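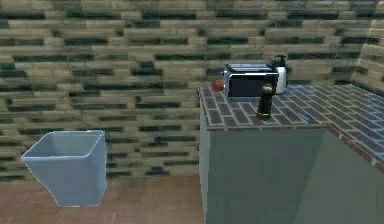
Why Do Parties Lose Their Own Members Before a Vote? A Report on Party Loyalty in the Tallau Council Election

Ustyna Kravchuk and Renzo Bortolotti
Politics and Society, second-year project
Handed in 10 March 2024

How we came to the subject

When we first sat down with our tutor, Delphine Nakamura, we had a very grand plan to write about every election in the Rantala district since the war. She was kind about it, but she did ask how many evenings we had free. In the end we settled on something much smaller and, we think, a good deal more interesting: the last council election in Tallau, and the two sitting councillors who told people to vote for the other side.

Background

Tallau has been run by the Civic Union for longer than either of us has been alive. The opposition there is the Harbour List, which started out as a campaign against moving the ferry stop and grew into a proper party (the ferry stop was moved anyway). During the campaign, two Civic Union councillors said openly that they would back the Harbour List candidate for mayor, Pierina Parisi, while keeping their own seats and their own party cards. Their party called it a betrayal, they called it conscience, and the local paper was delighted.

What we did

We read the council minutes, the leaflets kept at the Kostach library and all the letters pages we could get hold of. We also gave out 100 questionnaires in Tallau, at the market and outside the sports hall, and got 20 of them back filled in. We know that is a small number and we wouldn't want anybody to build too much on it. Our lovely helper at the library, Concetta Bassi, let us use the long table by the window and found a box of old leaflets that wasn't in the catalogue at all.

What people told us

Most of the people who answered knew about the two councillors, and several had very firm opinions, which they wrote up the sides of the page and over onto the back. One lady wrote that a councillor is lent to a party and belongs to the street that voted for him. Another reader of our questionnaire felt exactly the opposite, and said that if you stand under a banner you ought to carry it home again when it rains.

We had expected older voters to be crosser about it than younger ones. Our answers don't really show that. The people who minded most were those who had once delivered leaflets or knocked on doors for a party themselves, whichever party it was.

What the parties said

The Civic Union sent us a short letter saying that discipline was a matter for its members. The Harbour List was happier to talk, as you might imagine, though it was careful to say it had promised nothing to anybody. Parisi lost in the end, and both councillors were still sitting with the Civic Union when we finished our reading, on rather chilly terms to judge by the minutes.

Problems and things we would change

We should have tried the questions out on a few friends first. Question four asked two things at once and people quite rightly answered only one of them. We also left out Simlow, just across the river, where something similar is said to have happened, and we would dearly like to go back in April and ask there as well.

Sources

Minutes of Tallau Council, read at the town hall
Election leaflets, Kostach library, uncatalogued box
Questionnaires, kept by Renzo
Letter from the Civic Union, copy with our tutor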